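Product Review: Cadilska Two-Door Low Cupboard

The Cadilska low cupboard is sold for offices and school administration rooms, and our facilities section was asked to assess it before any further order was placed with Ruggiero, the supplier. The trial began in March. The unit arrives flat and takes two people to put together. The printed guide is clear, although the page on fitting the hinges would benefit from larger drawings.

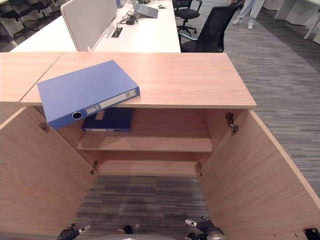

Delivery was less satisfactory. One carton was sent to the wrong building, and the replacement shelf pegs took 10 days to reach us. Ruggiero answered our letters politely but could not give a firm date. Adelmo Sanna, who manages our records, found the shelf easy to move and the doors quiet in daily use.

We also considered the Pimelari cupboard, which is cheaper but has no means of levelling the base. On older floors this matters a good deal – a door that hangs badly in the first week will rarely improve.
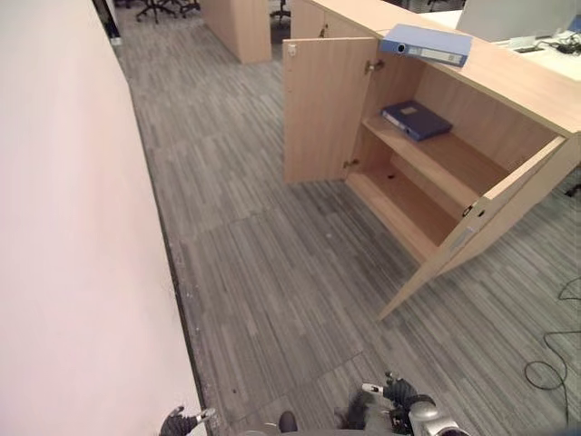 The guarantee runs for three years and covers hinges and shelf, though not locks. Locks are made by Nanance and must be ordered separately. Buyers should confirm the key numbers in writing at the time of ordering.

Recommended for general office use. Review approved 19th July.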